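Shared-Space Robot Rules: Your Questions, Answered With Some Doubt
6 minute read

Heidrun Bachmann keeps the house rules for bench robots at Paltholm. She gets asked the same things every June, when the new people start, so she wrote her answers down.

Is there one standard that covers us?

No, and be wary of anyone who sells you one. There are documents for industrial arms, others for machines that work near people, and plenty of guidance that borrows from both. Most were written with a factory cell in mind. A bench with two arms and some groceries on it fits none of them neatly. You read what applies, write down what you took from it, and sign your name to that.

The supplier says the arm is "safe for people." Can we skip the risk assessment?

You can't. An arm might be gentle enough on its own and still be holding a full can over somebody's hand. The assessment is about the job: the arm, the gripper, what's in the gripper, and who walks past. Prititz sent us a brochure with "safe" on it eleven different ways, and I couldn't find a single line about payload edges.

Do the props count as part of the job?

Yes. Write them into the task sheet. A can on a raised shelf has further to fall than a can on the table, and it lands with a rim. If you swap a short can for a tall one, the clearance under the gripper changes and the old sheet is no good.
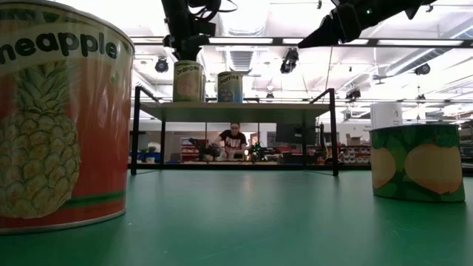 Canned goods task: Orange and Cherries up on the shelf, two arms overhead.

How close can people work?

I don't like giving one distance for everything, though I'm asked for it constantly. Work it out from the reach of the arm, its speed, and how long it takes to stop with a load on. Then measure the stopping time yourself. The number in the manual came from somebody else's arm on somebody else's table.

Doesn't an indicator light tell you when it's safe to reach in?

It tells you whatever the maker decided it should. Colours don't mean the same thing from one brand to the next, and I've met people who were sure green meant "stopped." Our rule is that you don't put a hand in the work area on the strength of a light. Press the stop, wait, then reach.

We have 2,380 runs with no incidents logged. Isn't that proof?

It's proof that nobody logged one. When Sheehan went back through their records they had 2,707 runs and a spotless incident sheet, and 391 of the runs had a dropped object written in the comments field. Nobody had thought a drop was worth reporting. Ours now go in the log, dented or not.

How often should the rules be reviewed?

Whenever the task changes, and once a year if it somehow hasn't. Three pages is plenty. The Zakurwood binder is very handsome and I have yet to meet anyone who's opened it.

Last revised May 4, 2024

Comments (3)

tinlid: Agree on the lights. We put tape over ours for a week and people started using the stop button properly.

R.M.: A yearly review sounds light to me. We do every quarter and still find out-of-date sheets.

benchrat_77: What about soft props? We changed to foam blocks and the drops stopped mattering, but so did the grip results.

Related
Writing a task sheet that fits on one page
Measuring stopping time with a load
What belongs in a drop log
Emergency stops: where to mount them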